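Preguntas frecuentes: recogida de habitaciones y separación de residuos 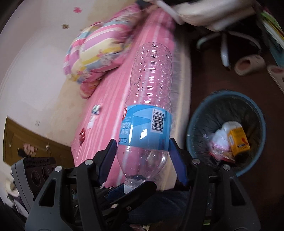

Servicio de Alojamiento y Limpieza, Residencia Waltitora

¿Qué debe estar retirado antes de la limpieza de la habitación?
Todo objeto que se encuentre sobre la cama o en el suelo: botellas, juguetes, etiquetas, papeles, calzado y libros. El personal no mueve efectos personales. Si la cama no está despejada, no se cambia la ropa de cama y el cambio pasa al turno siguiente.

¿A qué hora empieza el servicio?
A las 12. La habitación debe estar recogida a esa hora. No se admiten aplazamientos el mismo día.

¿Dónde se depositan las botellas de plástico?
En el contenedor de envases de cada planta, vacías y con el tapón puesto. Una botella con restos de agua se vacía antes en el lavabo; unas gotas en el interior no impiden su depósito. No es necesario retirar la etiqueta, tampoco en botellas de importación con el texto en otro idioma.

¿Puedo dejar las botellas en la papelera de la habitación?
No. La papelera es para la fracción resto y su bolsa se cierra sin revisar el contenido.

¿Y las bolsas de plástico y las cajas pequeñas?
Las bolsas de plástico van a envases. Las cajas de cartón van a papel, plegadas. Si la caja lleva una ventana o una bandeja de plástico, se separan ambas partes.

¿Qué bolsa corresponde a la papelera?
El modelo Zastier de 22 litros, disponible en el armario de suministros de la planta. Se coloca con el borde vuelto hacia fuera. No se utilizan bolsas de compra como forro.

¿Cada cuánto se cambia la ropa de cama?
La sábana bajera y la funda de almohada de la residencia, cada dos semanas. Quien use ropa propia, lisa o estampada, debe lavarla por su cuenta en la lavandería del sótano. El programa recomendado para algodón de color es el de 90 minutos. Antes de introducir la sábana en la lavadora conviene sacudirla: los objetos pequeños quedan atrapados en las esquinas y obstruyen el filtro.

¿Qué ocurre con los objetos pequeños encontrados entre la ropa?
Se guardan en un sobre con el número de habitación y se entregan en recepción. El plazo de recogida es de un mes.

¿Dónde se deja el calzado de casa?
En el zapatero o debajo del escritorio. El espacio entre la cama y la silla debe quedar libre para el paso de la fregona. Las sillas con ruedas se arriman a la mesa.

¿Se pueden apilar libros en el suelo?
No durante el fregado. Se trasladan al estante o a la mesa. La residencia no responde de libros mojados.

¿Cómo se tratan las manchas de la pared?
Con paño húmedo y el limpiador neutro Hrubý, sin frotar en seco. No se emplean esponjas abrasivas ni lejía, que decoloran la pintura. Si la mancha persiste, se abre un parte de mantenimiento en la aplicación Zendeo, categoría «Pintura y paredes».

¿Se permiten telas colgadas sobre la cama?
Sí, siempre que no cubran luminarias ni detectores y se puedan recoger hacia un lado.

¿Cómo se comunica una incidencia?
Por Zendeo o en la extensión 1119. Debe indicarse planta, habitación y tipo de incidencia.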